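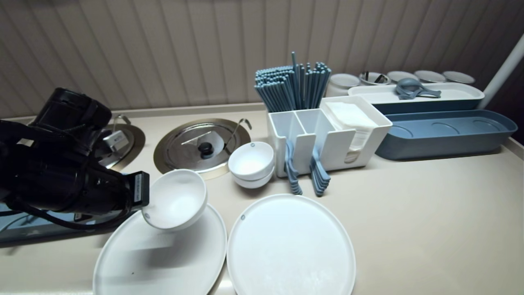
Do the finger pads on a serving-line gripper have to be cleaned every time the arm changes from one kind of dish to another?

Clean them at every change of task and after any contact with food, and replace them at the interval in section 3. A change of dish within the same task, such as a bowl followed by a plate, does not need a cleaning if both are clean ware and the pads have touched nothing else.

Handling clean tableware with a gripper: setup and daily practice

Maintained by Skye McIver. Applies to the Bekdale and Paiva counters. Revised Friday, May 6, 2022.

1. Before the shift

Power the arm up with the gripper open and clear of the counter. Check that the emergency stop cuts motion from both the operator side and the service side. A stop button that has to be reached across the food wells does not count as reachable, and the arm stays off until the button is moved.

Inspect the cables along the gripper body. They must be strapped close enough that no loop can catch a lid handle, a ladle or the rim of a bowl. Run the arm through its full wrist rotation at low speed and watch the slack. If a strap slides, replace it. Do not add tape over a loose strap.

Check the labels on the gripper and pads. A label with a lifted corner comes off before service. Record its text in the log first.

2. Gripping ceramic ware

Grip bowls at the rim, with one pad inside and one outside. The inside pad counts as a food contact surface and is treated as one for the rest of the shift, including when the gripper goes back to handling plates.

Set the force with the heaviest bowl in use, then confirm it with the lightest. The limit on the Climo controller is 35 newtons at the pad. Raising the limit to stop a bowl from slipping is not permitted. Slipping usually means a worn pad or a wet rim.

When placing a bowl on a plate:

Approach from above, with the bowl tilted no more than the taught pose allows.
Lower until the foot of the bowl touches the plate.
Level the bowl before opening the fingers.
Open by the smallest amount that frees the rim, then retract straight up.

Check each plate before anything is set on it. Any speck or mark sends the plate back to the wash, whatever its cause. The operator makes this check by eye. The vision check in the current software finds chips well and small specks poorly.

Nested bowls are separated by hand. The arm may pick from a stack only if the stack has been taught as a stack and the upper bowl lifts without carrying the lower one.

3. Pads

Replace pads after 4 weeks of service, or sooner if the surface is glazed, cut or stained. Use only pads cleared for food contact by their supplier, and file the supplier's statement with the batch number. The Drirner pads ordered in March are stock item 1786. Do not mix old and new pads on one gripper.

Wash pads off the gripper in the ware sink, sanitize, and let them air dry. Wiping in place is allowed between tasks but does not replace the wash at the end of the shift.

4. Keep-out zones

Covered wells, utensil holders and napkins are keep-out zones for the arm unless the task being run needs them. Draw each zone with the tallest object in place. Chopsticks and ladle handles stand higher than the holder they sit in, and lid handles stand higher than the well. Redraw the zone when the counter layout changes, even if the change is only a tray turned the other way.

Keep the swept path of the cables in the same model as the gripper. Several of our recorded contacts were made by a cable while the fingers themselves were well clear.

5. Stopping and reporting

Stop the arm if ware is dropped, chipped or cracked. Remove all open food and exposed ware within reach of fragments, clear the counter, and inspect both pads for embedded chips before restarting. Enter the event in the log with the program name, the force setting and the pad batch.

A restart after breakage needs the initials of the shift lead. A restart after a plain protective stop needs only the operator's.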